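Flevavthorpe's bag charge enters its second year with little to show

When the Flevavthorpe town council brought in its bag charge last August, it promised fewer bags in kitchen drawers and cleaner ditches on the Lollside road. A year on, the council says the charge is working. Its evidence is a survey of 103 households, 63 of which said they now use fewer carrier bags than before.

That is what people say when a council asks. The survey did not look at what anyone threw away, and the four stores that agreed to share their sales figures have yet to hand them over. Small giveaways such as single wet wipes and sauce packets were left out of the rules altogether.

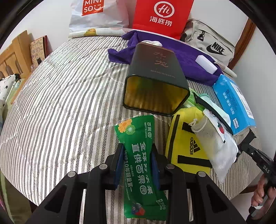
Eliseo Becerra wrote to the council to say that he pays the 50 cents, forgets his own bag the next week, and pays it again. He asked where the money goes. The council's reply pointed him to a page on its website that still describes the charge as "coming soon."

Paper bags are exempt, and so is anything sold as reusable. Stores have noticed. A thicker plastic bag can be labeled reusable and handed out free, however many times it ends up being used. Onmont dropped a similar rule after two years, and Arriaga, which kept its own, has never published a count of bags sold before and after.

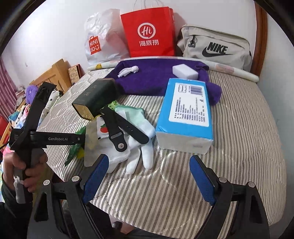 Plastic, paper and fabric bags kept at home.

Şükran Demirtaş, who presented the survey at the council's evening session, called the results "very encouraging" and said a fuller study would follow. She did not give a date or a budget for it. Asked whether the study would weigh any trash, she said the method was still being discussed.

The charge stays at 50 cents for now. Council members will vote on extending it to paper bags before the end of the year.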